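3.2 Sorting of household items before the wash

The second part of the survey dealt with what people do with clothes and small belongings in the hour before a load is started. Respondents in Gendham and Sudon kept a paper diary for the whole of May and wrote down each load, the place where it was sorted, and anything taken out of pockets. The diary form was adapted from the one used by Grabowska for bed linen, with two columns added for items found and for the surface on which they were set down.

A total of 100 households returned a usable diary. Between them they reported 2300 loads. Loads made up only of towels or bedding were kept in the totals but left out of the pocket analysis, as were loads for which the sorting place had been left blank. Where two members of a household filled in the same line in different handwriting, the first entry was used.

The bed was the most common sorting place in both towns — named in 59 of the diaries as the usual one. It was followed by the floor next to the machine and the kitchen table. Respondents who sorted on the bed tended to put pocket contents down on the same surface and to leave them there until the load was running. The items written down were mostly small: coins, keys, earphones, batteries, bottle caps, pens, and folded receipts. Phones were entered less often than expected, possibly because they are picked up again too quickly to be thought of as found.

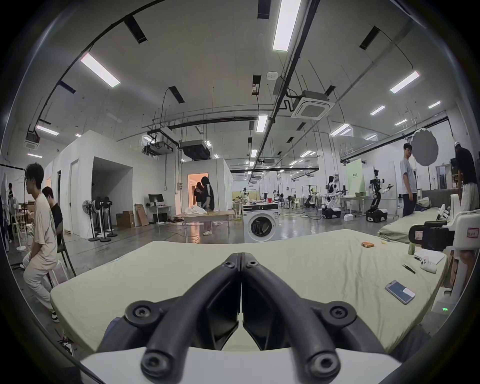

Figure 4. Small belongings set down on a covered mattress, including two orange batteries, an earbud case, and a phone.

Items were coded by size and by the damage they could cause in a wash. Batteries and earphones went into the highest damage class, paper into the middle class, and coins into the lowest. Coding was done by Dace Kļaviņa, who also went through 31 of the diaries a second time after a gap of several weeks. The two rounds differed mainly in the treatment of lip balm and other waxy products, which were moved to the middle class in the final version. Medicines in blister packs were coded with paper.

A separate question asked what was kept on top of the washing machine. It was included at the request of the Dindard housing office, which had received complaints about objects falling behind machines during the spin cycle. Answers were given as free text and were short, often no more than one or two words. 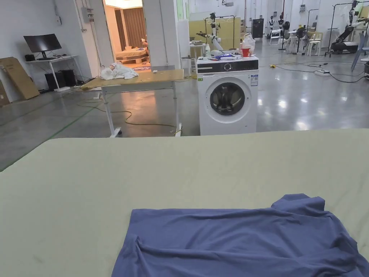
Free-text answers of this kind are hard to group, as the same object may be named by its use, its material, or its contents. "Cup" could stand for a measuring cup, a drinking cup, or the cap of a detergent bottle, and the three were merged. Bags were entered as a group of their own. A machine top holding a red plastic cup, a white plastic bag, and a white bottle would thus give one entry in each of three groups: cups, bags, and bottles. Packaged goods were coded by contents where the respondent had named them and otherwise as "other". Sudon households used the "other" group more freely than those in Gendham, and the comparison between the towns in Section 4 is therefore limited to the three named groups.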